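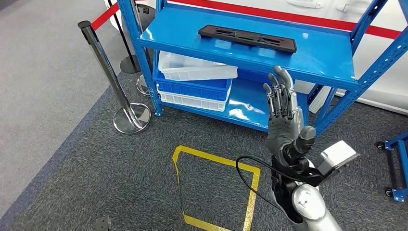
Looking after your makeup brushes and sponges at home

I put off washing my brushes far longer than I should, and then one evening in December my foundation went on so streaky that I finally gave in and did the whole lot at the bathroom sink. It took less time than an episode of anything, so I've been good about it ever since (mostly!).

For everyday powder brushes, once every week or two is plenty. Anything that touches cream or liquid wants doing more often, and sponges more often still.

Run the bristles under lukewarm water with the tips pointing down, and keep the water away from the metal collar where the glue sits. Swirl in your palm with a little baby shampoo or plain mild soap, rinse, and keep going until the water runs clear. My big fluffy bronzer brush needs three rounds, and the tiny liner ones hardly any.

Old cream blush is stubborn. A drop of olive oil worked in before the soap loosens it beautifully – just one drop, or you'll be washing oil out until bedtime. My friend Magdy Benjelloun swears by dish soap for this, and it does work, but I find it leaves natural hair feeling like straw.

Squeeze them gently in a towel, coax them back into shape with your fingers and lay them flat with the heads hanging over the edge of the counter. Overnight does it for small ones. Please don't stand them upright in a cup while they're wet!

Sponges get soaked, squeezed under the tap with soap and left out in the open air, never zipped back into a damp makeup bag. If one is torn or smells odd after washing, throw it out.

And while everything is drying, wipe the outsides of your compacts with a barely damp cloth. I found a shade of peach I'd completely forgotten I owned.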